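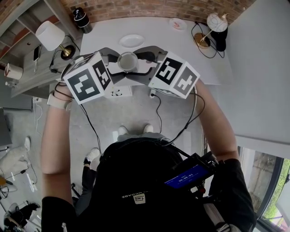 Figure 3. Hand-held gripper with its two grey fingers closed on a small white bowl.

4. Observations and reduction

4.1 Nightly routine

The stars were observed from the Drovisham site over two seasons, with a gap in January of the second season when low cloud stayed over the valley. The aim was to follow slow changes in the brightness of red variable stars, most of which take many months to go from bright to faint and back again. For stars like these, a single good measurement every few nights is worth more than a long run on one night. The observing list was built with that in mind.

In all, 229 stars were kept on the list. Each was given a weight that went up with every clear night on which it had been missed. At dusk the scheduler took the star with the highest weight that was above the tree line in the west or clear of the dome wall in the east, and carried on down the list until dawn or cloud. Stars close to the Moon were put back to the following night. We did not let the scheduler return to a star in the same night, except for the standard stars described in Section 4.3.

Every visit was made up of three short exposures in the same filter. The exposures were kept short so that the brightest stars did not saturate, and the three were measured one at a time and averaged afterwards. Where one of the three differed from the other two by more than the expected error, it was looked at by eye. The usual cause was a satellite trail or a gust of wind. In those cases the bad exposure was dropped and the average of the remaining two was used, with a larger error attached.

4.2 Image reduction

The images were reduced with Tisex, a set of scripts written by Satish Joshi for an earlier survey and changed only slightly for this one. Dark frames were taken at the end of each night with the dome shut. Flat fields were taken at dusk whenever the sky was clear enough. On cloudy evenings the most recent good flat was used in its place, provided that the camera had not been moved. The camera was taken off the telescope twice, once to replace the window seal and once to clean the filter wheel, and new flats were made both times before any further data were accepted.

Brightness was measured through a circular aperture whose size followed the seeing. We tried a fixed aperture first. It gave smaller scatter on good nights but let in too much light from neighbouring stars on poor ones, and several stars near the Milky Way then seemed to brighten whenever the seeing got worse. With the changing aperture this effect was no longer found in any of the check stars.

For a small number of crowded fields even the changing aperture was not good enough. These were measured by fitting the shape of the star image, using bright and well separated stars in the same field as the model. The results from the two methods agree within the errors for stars that could be measured both ways.

4.3 Comparison stars and extinction

Comparison stars were chosen from the Cesedell list, which gives brightness and colour for stars spread fairly evenly over the northern sky. We asked for at least 6 comparison stars in each field, all of them within two magnitudes of the target at its average brightness. This could not always be met. Red variables are much redder than most of the stars around them, and in some fields the closest match in colour was still well to the blue of the target.

The difference matters because the air dims blue light more than red. A red target and a blue comparison star seen through the same air do not lose the same share of their light, and the gap widens as the field sinks towards the horizon. We measured the size of this effect on clear nights by following a few standard fields from high in the sky down to the lowest height we allow. Efren Lumanlan carried out the fits. The colour term was steady within each season and changed by a small amount between the two, after the telescope mirror had been washed. Separate values were therefore used for the two seasons.

4.4 Check against a second site

To test for errors that might be special to Drovisham, a subset of the stars was also observed by Maribeth Dalisay with the smaller telescope at Palma. The two sites use the same type of filter but different cameras. Over the time both were working, they recorded some 800 visits to the shared stars on matching nights.

The average offset between the sites is smaller than the error on a single visit. There is a weak trend with colour, in the sense that the reddest stars come out slightly brighter at Palma. We put this down to the difference in the way the two cameras respond at the red end of the filter. Correcting for it would need a spectrum of each star at several points in its cycle, and these were not available. We have left the trend in the data and added its size to the quoted errors for the reddest group.

One star shows a larger disagreement, lasting for most of a month. Both sets of images were reduced again by Rhea Agbayani without reference to the first results, and the difference remained. The star has a faint companion that is partly blended with it at Palma and separate at Drovisham, but the companion is too faint to account for the whole effect. The star is marked in the tables and was left out of the period search in Section 5.

The tables were closed on 21 Jul 2022. Visits made after that date are being reduced in the same way by Lorne Paquette and are not used in this paper.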